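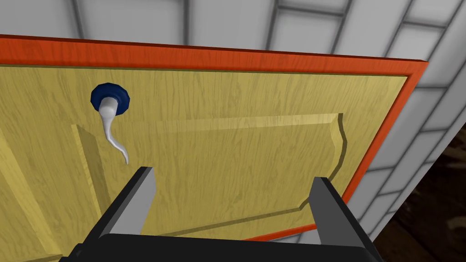
By Yasuo Kamata | Security | 3 comments

Lavetti has released new firmware for its Oselar line of network storage boxes, after a researcher showed that anyone on the same network could read files from them without a password.

The fault is in the web page used to manage the box. When a user asks for a preview of a document, the software checks the login only for the first request. The next requests carry a short number in place of the login, and this number goes up by one each time. A person who guesses the number receives the preview, and with a small change to the address, the whole file.

The problem was found by Mulder, a small testing firm, which reported it to Lavetti in June. The company answered after 12 days and asked for more time, because the same code is used in nine models. Two of them are no longer sold, but they will also get the update.

Mulder says it found 1,613 Oselar boxes that can be reached directly from the internet. The firm did not try to open files on any of them. Most owners had turned on the remote access option, which is off when the box leaves the factory.

The new firmware is version 4.2. It replaces the short number with a long random one, which expires after 60 seconds. It also writes every preview request to the system log, so an owner can see the address it came from. Old logs do not have this information – for this reason it is not possible to check whether somebody used the fault before the update.

Boxes with automatic updates should install it during the night. Other owners can find it in the control panel, under Maintenance. The box restarts one time, and shared folders are not available for a few minutes. Lavetti advises to turn off remote access until the update is finished, and to change the administrator password afterward.

Hidora, which sells the same hardware under its own name, has told customers that its version is being tested and will follow in November.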